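**Lint and vent checks, Mirani building laundry**

Dryer airflow was measured on March 31, 2021. Results are filed with the Plukus maintenance log.

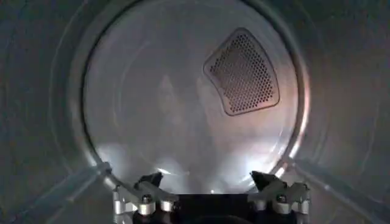 How often should the lint screen be cleaned?

After every load. Residents of all 37 units share the machines, and a clogged screen lengthens drying time.

The exhaust duct run is 7 metres, with two elbows. Rigid metal duct replaced the flexible section on level one. The next duct cleaning is booked for August.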